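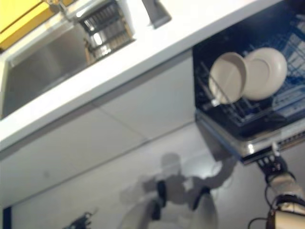

Kitchen questions: washing up at Ukeck

Do I have to rinse plates before they go in the dishwasher?
No. Scrape them into the food bin and load them as they are. Dried egg is the exception – soak that first.

Which way should plates face?
Upright between the tines, with a gap so the water gets through.

What can't go in?
Wooden spoons, sharp knives and the Aoki pans. Wash these by hand and leave them on the drainer.

When does it get switched on?
After supper, or earlier if it is full. Please don't start it after 11 at night.

It won't drain. Who do I tell?
Ximena Salinas, extension 816.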